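Mar 31, 2022
Entrance area, footwear storage
Entry by Etenesh Nigatu

The steel shoe rack was reviewed today under the Teltgate storage plan. Both tiers are to be kept in service. Canvas shoes are assigned to the lower shelf, heels outward.

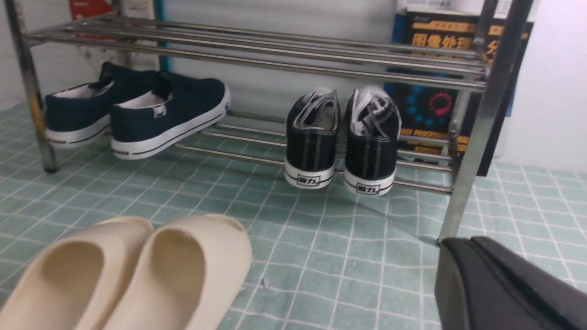
Follow-up
1. Remove the stuffing from the black lace-up pair before issue.
2. Obsa Yilma to confirm sizes and enter them in the register.
3. Return the image processing title to shelf 7.
4. Rack feet to be checked again with Mesfin Gudeta.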